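Small Drawer Cabinets Wanted for Trusthorpe Repair Day

The Trusthorpe craft and repair group opened its new season with an evening about small storage. The subject was the little plastic drawer cabinet, the kind that many people keep on a desk and fill with buttons, screws and old keys.

Kamran Swati, who leads the evenings, asked members to bring cabinets they do not use anymore. He will clean them, repair the drawers and give them to the Muriithi homework room, where the children have no place for their small things.
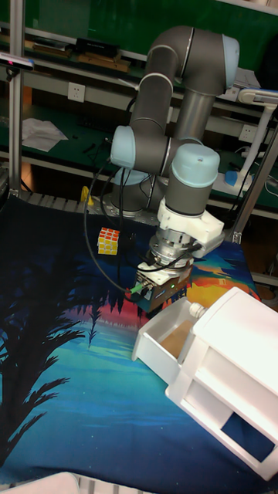 Photo: Tanveer Hashmi

The white cabinet with a round knob is a good type for this work, Swati told the members. A drawer should slide out easily and should not fall when a child pulls it. He also likes to have cardboard inside the drawers, so that pencils and coins make less noise. Cabinets with a missing drawer are welcome too, and the open space can hold a notebook or a box of crayons.

The group works on a printed cloth with palm trees and a sunset. Swati bought it in September at the Biseck market and says small screws are easy to find on the bright part of it. On the dark part they are harder to find, and he asks people to keep their screws in a cup.

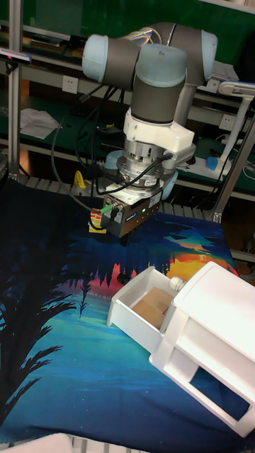

Small cardboard boxes are needed as well. They can divide a drawer into parts, and they cost nothing if you save them from packages. Please bring only clean boxes, not higher than 5 centimeters.

The group hopes to collect roughly 90 cabinets before the winter break. Last season it gave away six, which was less than the homework room asked for. Cabinets can be left at the Hedetti shop during opening hours. Please empty the drawers first and close them with paper tape.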